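Loose gravel keeps moving to the sides of our path, what to do? 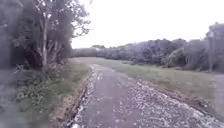
Question

Hello to all. I would like advice about a narrow path which goes to our field, near Herkcombe. The length is 70 meters from the road to the bend, and then it continues to the open grass. The path is old and grey, I believe it was asphalt a long time ago, but in some places it is so worn that I am not sure it is still asphalt or only hard ground.

My problem is the small stones. There is a wide band of loose gravel on the right side at the beginning, and a thinner line of white gravel along the left edge. In the middle it is darker and smoother, and there I can walk well. With the bicycle I must stay exactly in this middle part. When I go a little to the right, the front wheel slides. My mother is using a walking stick and she does not like to go there anymore.

On the left there is also a shallow ditch with a bank of soil, then grass, weeds and some small bushes, and one large tree with branches reaching over the path. I do not want to cut the tree.

Three years ago we ordered gravel from a firm, Soruditz, and the bill was 1850 for delivery and spreading. They put it over the whole width. Since then I have raked it back to the middle every April, and after two or three months it is again at the sides. My questions are these:

Is it better to rake the stones back, or to take them away completely?
Should I clean the ditch, or is it better not to touch it?
Is there some product which keeps the gravel in place and is not too expensive?

We have a small car which goes there maybe twice in a week, and in autumn a neighbor passes with a tractor. Thank you for your patience with my English.

Answer 1 (marked as helpful)

I had nearly the same trouble on a path behind our house, so I will write what I did and you can take from it what is useful.

First, I would stop raking the gravel to the middle. On a hard surface the loose stones have nothing to hold them. They roll under the tires and are thrown to both sides, and this will happen every time, it does not matter how nicely you rake. If the center is smooth and hard, this is your good surface. Leave it as it is and sweep it.

Second, decide about the right side. In my opinion the big band of loose stones should be taken up, at least where your mother is walking. Use a wide rake first, then a flat shovel, and finish with a stiff broom. Do it in dry weather, wet gravel is much heavier and the sand stays stuck. I worked alone with a wheelbarrow and needed 5 evenings for a path a little shorter than yours. Please do not fill the wheelbarrow to the top, my back was bad for a week after this.

Keep the stones. You can use them in holes, but then you must do it properly: clean the hole, put the gravel in thin layers, and press each layer hard with a hand tamper. It needs also some fine material between the stones. Gravel which is all one size will never become firm. When you order again, ask for a mix with fines in it. I suppose you received the washed kind, it looks pretty and for walking it is terrible.

The thin line on the left I would not take away all at once. Look at it during strong rain. If the water goes over the edge into the ditch without problem, you can leave it. If the stones make a small dam and the water runs along the path, open some gaps with a hoe so it can go out.

For the ditch, yes, clean it, but gently. Take out the stones, leaves and sticks that have collected. Do not dig it deeper and do not cut into the side next to the path, or the edge of the path can break down. The weeds on the bank I leave growing on mine, the roots hold the soil. I only cut them two times in the summer. If you have to dig anything near the tree, go slowly and stop when you find thick roots.

About products: there are plastic grids with cells where the gravel sits inside. I used the ones from Vlček for the place where we park. They work, but the ground must be dug out under them, and on top of old asphalt I think it makes no sense. For 70 meters it would also be a big expense.

Answer 2

Just rent a sweeper machine and finish in one afternoon. We did so in our yard. I don't remember the price.

Answer 3

I agree with most of the first answer, but I want to add something about the tractor. If your neighbor has also the right to use this path, please talk with him before you take away the gravel. In our village there was a long argument about such a thing. One family removed the stones from the edge, and the other family said that they had paid half.

Also I would check the branches. You don't need to cut the tree, but a branch hanging low over the path can be pushed by the tractor and break badly. Better to remove a thin one with a clean cut.

For the binder, I tried one time Flultus, a liquid that you pour over the gravel. On the flat part by our gate it was good for two winters. On the slope it came off in pieces the size of a plate, and I had to collect them by hand. Maybe I put too little, the instructions were only in small letters. I would first try it on one square meter.

Comment from the person who asked

Thank you, this is very clear. I will begin with the right side and keep the stones in a pile next to the shed. Is a normal garden rake enough, or do I need one with metal teeth?

Reply to comment

Metal teeth. The plastic ones bend and you will be angry after ten minutes.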